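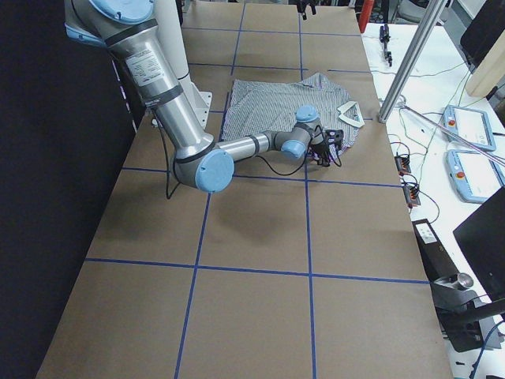 A reader writing in after the last post objected to my claim that a striped shirt is easier to fold than a plain one, on the grounds that stripes only help if the collar is set first, and that a stripe running one degree off shows up worse than no stripe at all. The second half of that is correct and I have changed the post.

The first half depends on the surface. On a bed the collar moves whenever the body is pulled straight. On kraft paper it mostly stays put, and painter's tape gives a line to check against. I use blue tape on brown paper, strips both ways, and I line the button placket up with a lengthwise strip before touching the sleeves. A gray and white pinstripe then gives a second reference across the full width of the shirt.

Current sequence, starting from a crumpled shirt:

Find the collar and stand it up. Shake out the body from there.
Button the top, third and last buttons. Turn face down.
Fold one side in, sleeve straight back along the fold. Repeat on the other side.
Fold the tail up 11 cm, then fold the rest in half to the base of the collar.

Finished width is 34 cm off the table, which is too wide for the Herkar drawer dividers by a small margin. Folding each side in a further centimeter fixes it but puts a crease close to the placket. I have not settled this.

Tape notes. The Lakthorpe tape lifts off kraft cleanly for 14 days, after which it takes fibers with it. The Gurnilley roll holds longer and tears the paper at the crossings – I now use it only at the table ends. Linen shirts are next, probably in June, and I expect the tail measurement to change.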